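Fleko opens hand-guided teaching programme at Skidholm

Fleko has begun a programme at its Skidholm site in which staff teach robots household cleaning tasks by remote control. The first task is handling a towel: the operator closes the gripper on the cloth, lifts it and brings it to the surface to be wiped. Each run is recorded from the wrist camera and checked before it is used for training.

The programme will collect up to 300 demonstrations by the end of February, of which 115 have been accepted so far. Drilix is supplying the control software.

Enquiries should be addressed to the Fleko press office.
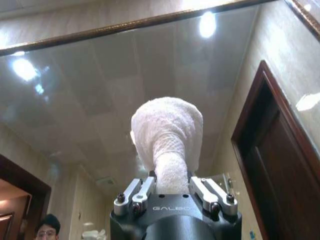
Meenakshi Sachdeva said that the operators had needed far more practice with cloth than with rigid objects, and that training time had been extended as a result.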